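8 min read

4. Student Task: Bimanual Handling of a Rigid Case

4.1 Workspace and procedure

The task was set for the second-year manipulation module at Wimholm, in which each group programs a pair of arms to handle one bulky household object. The group reported here, registered as Wollorel, was allocated luggage. Both arms are mounted on a common rail along the front of a white-walled enclosure, and the case is laid flat on the table between them. Students drive the arms by teleoperation to record demonstrations, then train a policy on the recordings.

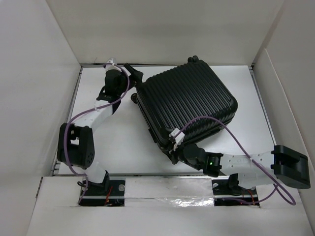 Demonstrations were recorded over four weeks beginning in April. The group kept 313 episodes after discarding those in which an arm reached a joint limit or the operator aborted. The start pose of the case was varied by hand between episodes, with its long edge turned by up to 28 degrees from the rail. No markers were fixed to the case, as the module rules require the policy to work from camera images alone.

The arms have separate duties. One makes contact near a corner and holds the case against rotation, while the other looks for a second contact along the shell. The division was fixed in the task sheet, although students could choose which arm moved first. Most operators in the group preferred to place the holding arm first, and the trained policy inherited this order.

4.2 Contact on a ribbed shell

A ribbed shell complicates the choice of contact. Where the fingertips close across the ribs, the material between them can fold, and the opening reported by the gripper no longer corresponds to the thickness of any part of the case (Figure 4).

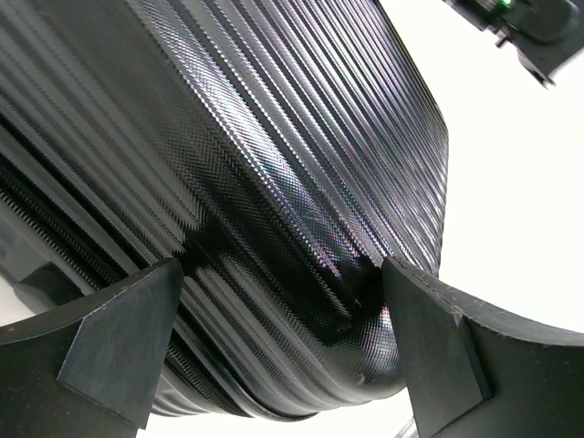 Figure 4. Wrist camera view of a grasp on the shell. The ribs bend inwards between the two fingers; the zip runs down the left side.

Casent Teaching Laboratory, Wimholm
Received Thursday, October 21, 2021

The first version of the group's controller stopped closing when the motor current crossed a fixed threshold. On flat-sided boxes used in the preceding exercise this had been adequate. On the case, the threshold was crossed at widely different openings depending on the angle between fingers and ribs. The students replaced it with a two-stage rule: a fast approach to first contact, then a slow closure limited to 90 per cent of the earlier threshold. The change lengthened each episode by roughly two seconds and was retained for all later trials.

The Zarei controller supplied with the module logs current and opening at 100 Hz, and these logs were used to label the onset of contact. Labels were checked against the wrist video by a second student. Disagreements occurred mostly where a finger slid along a groove before settling.

4.3 Features near the seam

The seam side of the case offers several small features at close range, among them the zip pulls and the wheels. They are useful for locating the case but poor places to grip. The group therefore used them only as visual cues and added a penalty for closing on them.
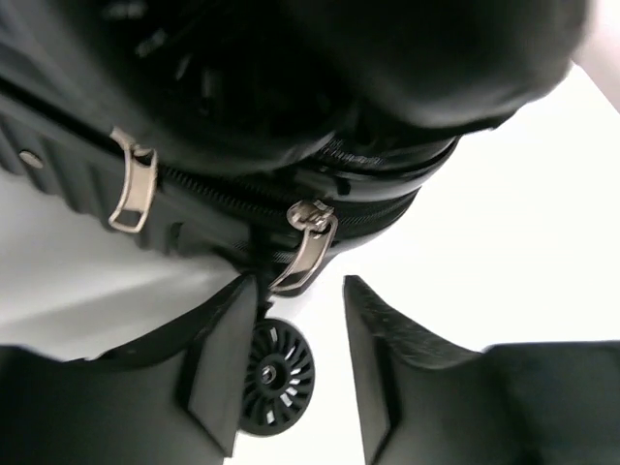
Why were the wheels not used as grasp points?

A wheel can turn under load, so a grip on it does not fix the orientation of the case. The task sheet also scored any closure on a moving part as a fault, whether or not the case was subsequently displaced.

The penalty was applied during training only. At run time the policy received the wrist images without any mask, and the operator's stop button was the sole safeguard against closure on a pull or a wheel. Results for the masked variant are reported separately in Section 5.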